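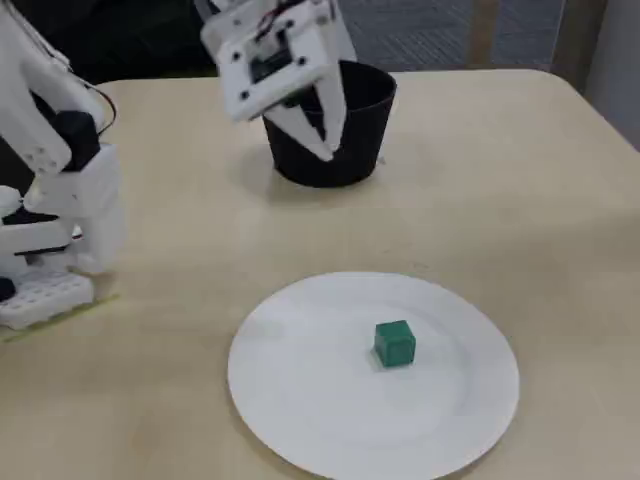
*Desk corner, January. Pale as ever.*

Ok so quick one, I have 14 minutes before the train and I've been promising an update on the Swedish for weeks.

Still going. Badly. Started in the fall with the evening class, dropped out after the third session (schedule, not the teacher, Jonatan Wikström is a saint and I will hear nothing against him). Since then it's been me, a secondhand grammar and a deck of flashcards I made myself. 3327 cards as of this morning. The plan was 4000 by summer and then stop adding and just read.

Problem is the cards got boring. Really boring. I was flipping them in line at the store, on the stairs, brushing my teeth, and I could get a word right every time and then not recognize it in a newspaper. Matilde told me months ago that single words on cards are useless and I argued with her. She was right, fine, it's in writing now Matilde.

So new rule. No card without a whole sentence on it. Short ones. Preferably from something I've read myself and not from the back of the grammar, where everyone is forever buying a ticket to Sala or asking where the library is. I've never once needed to ask where the library is.

Going back through the old ones is slow. I do a handful at breakfast and a handful at night, and I throw out anything I can't be bothered to find a sentence for. Lost most of the furniture words that way. Also a lot of fish.
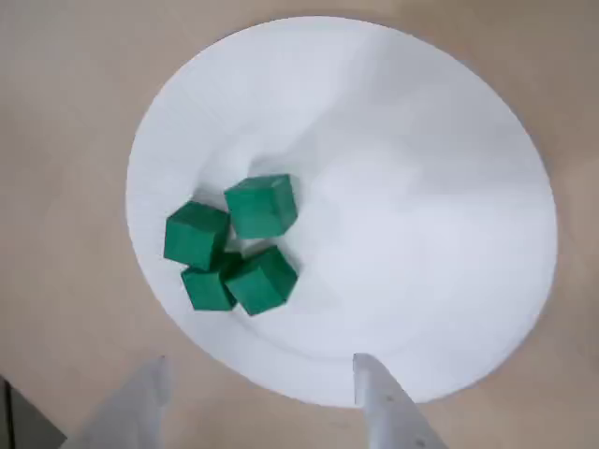 What's helping most is the radio, wich I did not expect. Morning news, same reader, same weather words over and over. First week I got the numbers and the word for snow. Now I get maybe half of it if I'm not also making coffee. I write down one thing per broadcast, look it up later, card it. One. If I let myself write down five I never look up any of them.

Speaking is a disaster still. Called Jonatan to say happy new year and he answered so fast that I panicked and switched to English after hello. He was nice about it. He's offered half an hour on the phone every other week, Swedish only, no escape, and I said yes before thinking. First call is soon. I've got a list of topics taped inside the grammar: weather, trains, what I ate, the neighbor's drum kit.

Word order after "att" and "eftersom" still gets me, every single time, the "inte" jumps forward and I leave it sitting where it was. If anyone has a decent drill for that send it over please, Iolo's song didn't stick, sorry Iolo.

Ok shoes, keys, train. More when theres more.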